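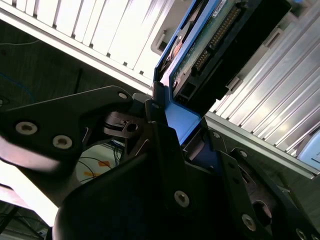
Vida spare frames and boards

Back in stock, small batch only. Blue frame or bare board, sold seperately. Connectors already fitted on all boards.

Item no. 1157 (frame), 292 (board)
Pack sizes: single or 12
Warranty: 5 months on boards, none on frames

Check the item number on your old part before ordering!! We get a lot of wrong ones back. Returns ok if the bag is still sealed, you pay postage.

Screws not included. Old Ivari screws fit fine, Joltero ones are too long, dont force them.

Orders in before noon go out same day, not weekends. Trade prices on 12-packs, ask Edit Dobos at the Rustent counter or put a note in the order box.

Battery covers: sold out, more in July.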